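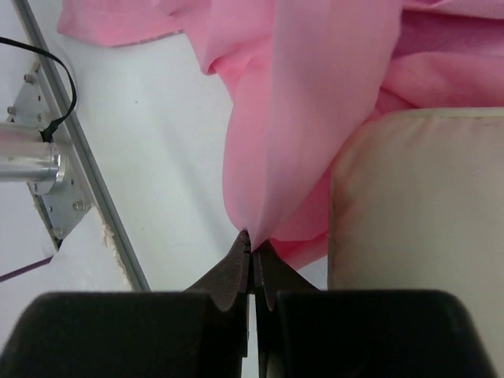 Household Textiles, Unit 7: Folding thin cloth

Handout, revised 2022-05-29. Akton evening program. Bring it to the practical along with one piece of cloth from home.

Most folding advice is written for towels and T-shirts. Those are forgiving things. A cotton towel has enough weight to stay where you drop it and enough surface to grip itself, so almost any method looks good on it. Thin cloth with a sheen is a different job, and I would ask you to be suspicious of any method that has only ever been shown to you on a bath towel.

What the books claim

The Corklow method, which is on your reading list, says that every rectangular cloth can be folded in the same four moves. Find two corners, lift, shake, halve. I have tried it on a good many fabrics and I don't believe the "every." On stiff cotton it works. On slippery fabric the shake is where it goes wrong - the cloth lands with a skew in it, and the skew is then folded in and pressed flat.

The other common claim is that lifting from the middle of a heap is always a mistake. I'm not convinced by that one either. If you pinch a bunched cloth at a single point and pull, the fabric runs into a funnel below or behind your fingers, and the long creases in it tell you which way the cloth is being pulled. Follow one of those creases outward and you will usually arrive at an edge. It's slow, but it beats turning the heap over and over in the hope that a corner falls out.

Finding the hem

Start with whatever part already lies flat. In most heaps a flap will have come down on its own with a stretch of straight hem showing. Put one hand on that and leave it there. Work the other hand along the hem until you meet a corner, and only then look for the second corner.

Beware of folds that pass for edges. A crease in shiny cloth can look very much like a hem, with a dark line along it and a bright ridge on top. Run a thumbnail over it. A hem has thickness and stitching. A crease opens up.

Color is a poor guide too. The same pink will look pale on a raised ridge and close to crimson where the cloth doubles over itself. Last July half the class sorted one cloth into "front" and "back" on color alone and were wrong.
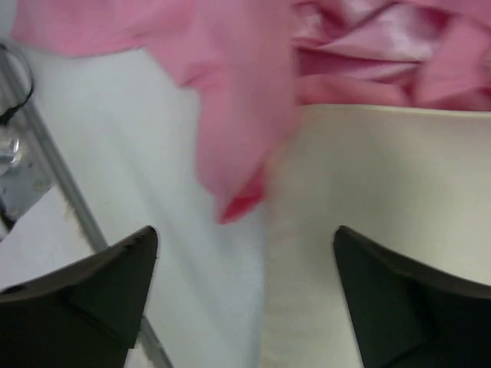

Moving the cloth without losing your place

The usual instruction is to lift the whole thing clear of the table. I'd keep it low. The moment a thin cloth hangs free it makes a droopy point somewhere, and that point swings under the rest and folds itself in when you set the cloth down. Drag it, with most of the weight still on the table.

A smooth table helps the drag and hurts everything afterward, as the finished fold slides open. A padded board does the reverse. The Kvaran notes recommend padding for all work, with no test behind the recommendation that I can find. Try both in the practical and write down which you preferred for which cloth.

Two cloths in one heap

Separate before you fold. It sounds obvious, and people still start folding the top layer and discover a second piece halfway through. When two fabrics have been bundled together they tend to interleave, a corner of one tucked into a fold of the other, and a tug on the upper cloth pulls the lower one tighter. Pink over cream is easy to see. White over cream is much harder, so feel for the change in texture.

Take hold of the cloth that has the fewest folds lying on top of it. 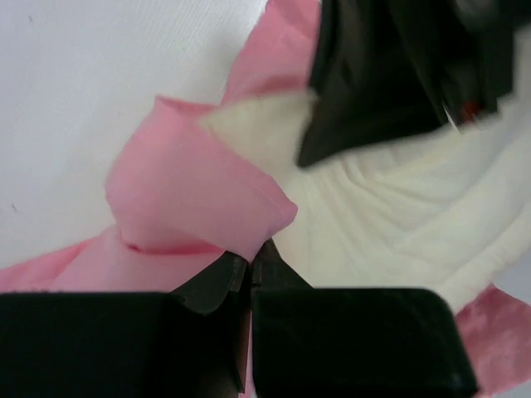 Ease that one out sideways, keeping a flat palm on the other. If it catches, stop and open the fold that is holding it. Don't trust rolled folds, the kind that curl over like a tube. They often have something caught inside, and squashing them flat only hides it.

Does it need folding at all?

A fair question, and one the reading list avoids. A cloth that gets used every day gains very little from a careful fold. The Sistwood sheet puts the saving in shelf space at 30 percent, without saying what the cloths were or how badly they had been stored before. I would treat that figure with caution. Rolling is quicker for very slippery fabric, and hanging is kinder to anything that holds a crease.

For the practical

Fold your cloth once by the Corklow method and once by finding the hem first. Leave each fold alone for over 50 minutes before judging it. Note where it has slipped, whether the corners still meet, and whether you would bother doing it again at home. Half a page is plenty. Sketches are welcome, and so is disagreement with anything above, provided you tried it on a cloth first.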